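Restoration of old western films: progress report for December

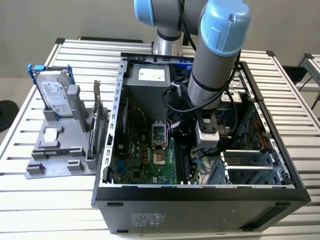
PC tower on the workbench, side panel removed.

Dear colleagues at Vesto,

In this period we continued with the Balogun collection, the silent and early sound westerns which came to our archive in poor order. The collection has 91 reels. At the time of the last report 30 of them were scanned, and now the scanning is complete except for four reels. These four have strong shrinkage and must go to Bindex, where the gate can be adjusted for such material. Bindex has given us a place in their schedule, but not yet the price.

Cleaning of the picture goes slower than we planned. The riding scenes are the most difficult, as the software takes dust from the horses for damage on the film and removes it. We now correct these scenes by hand. In one two-reel comedy western we have made 705 corrections, and the ending is still to do. I ask you to accept that this title moves to the next period.

The sound is in a better state. Two films have a complete track, and for a third we found the missing song on a separate disc, with a different singer from the one in the credits. We will keep both names in the notes.

Intertitles: the Dutch ones are translated. The Czech ones wait for a second reading, as the cowboy expressions were translated very freely at that time and it is not easy to bring them back to English.

Public screenings: the Movau cinema has offered us Monday evenings for a small series of three programmes. The first evening would show two short films with live piano. Over half of the cost of the pianist is covered by Movau, and the rest fits in the budget line for events.

Spending is within the plan, apart from storage boxes, which became more expensive. I would like to move a small sum from travel to cover this and need your written agreement before the next order.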